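Home Explore Notifications Lists Profile More

April 21, 2019

Right, went to see Parnomach again last night at the Gamage in Fircombe and I have Thoughts. Long thread, mute me if you don't care about small thrillers set in the rain. Mild spoilers, I'll shout before the big one.

For anyone who missed it in March (most of you, it played on about 5 screens): retired loss adjuster goes back to the fishing town where he grew up to look into a warehouse fire. Everyone there is terribly nice to him. That's it, that's the plot for the first hour, and I was gripped.

The niceness is what does it. They keep feeding him! Every house he goes into there's soup or a slab of cake, and he sits there with his notebook shut on his knee because it would be rude to open it. By the third bowl of soup I was properly frightened of the soup.

First time round I came out saying it was a Kinmont rip-off. Same director of photography, same wet slate roofs, same trick of holding on a door for ages after someone's gone through it. I take most of that back.

Kinmont wanted you to solve it. You got a clue every ten minutes and a little musical nudge in case you'd dozed off. Parnomach has hardly any music at all. I noticed it in the pub scene and then once more on the ferry, and the ferry one might have been the engine.
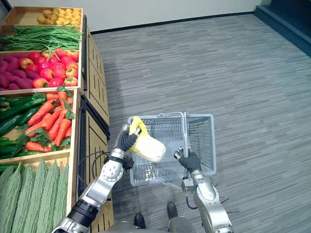
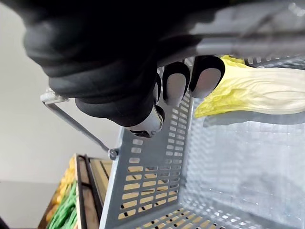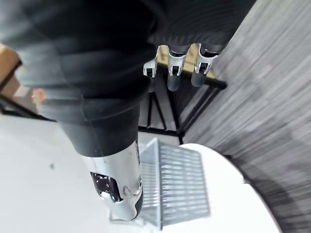
The village shop scene is the one I wanted to see again, and it's even better when you know who the woman at the till is. It goes on for what feels like forever and all they talk about is the price of coal. He never puts his shopping down. It's a grey plastic basket with slotted sides and a metal handle, very like the one in my first picture, and he shifts it from hand to hand each time she asks him something. By the end you can tell which questions he's minding just by the basket. Lovely bit of acting, and hardly a word in it.

OK SPOILER, skip this one and the next if you're planning to go.

I still don't buy the brother. He's in two scenes, he's holding a petrol can in one of them, and then we're meant to gasp? A man two rows in front of me said "well, obviously" out loud, and I was with him.

Spoilers over, come back.

The ending though. I thought it just stopped, the first time. Second time I watched his face instead of the harbour and there's a whole extra scene going on in there. He knows, he's deciding what to write down, and the report is 27 pages long and we've only seen him fill in the front one.

Grumbles: the flashbacks are too orange. The accent on the harbourmaster wanders all over the map. And it's 36 minutes before anyone mentions the insurance money, when it's on the poster.

Also the sound at the Gamage is a bit muddy on the left-hand side, so sit right if you can. The seats are new and very comfy, I nearly ordered one for the flat.

Would I put it above Kinmont? Ask me after a third go. Tonight I'd say yes, by a whisker, and mostly for the shop and the soup - Kinmont still has the better villain.

It's on at Fircombe till the end of the month, the late showing only. Take a cardigan.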